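Workshop > Notebook > Finishing bench

We use cookies to remember your settings. Accept / Manage

July, 10 am. Second oil test for the Stovow stools. Katuvo thinned with white spirit on the left boards, straight from the tin on the right. Rubbed back after 6 minutes.
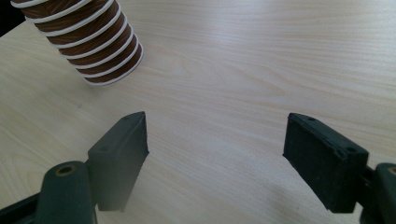 Thinned boards took up 198 ml, the others 269 ml. Smell still strong by the door at four.
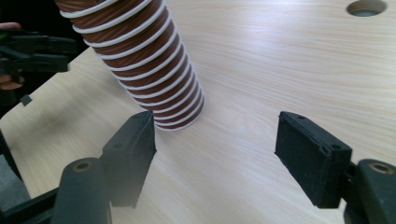

Recoat tomorrow and keep the rags in the lidded bin. Traremport want a sample before they order.

Comments (2)

benchend: Which grit before the oil?

oldshavings: 240 here, any finer and it sat on top.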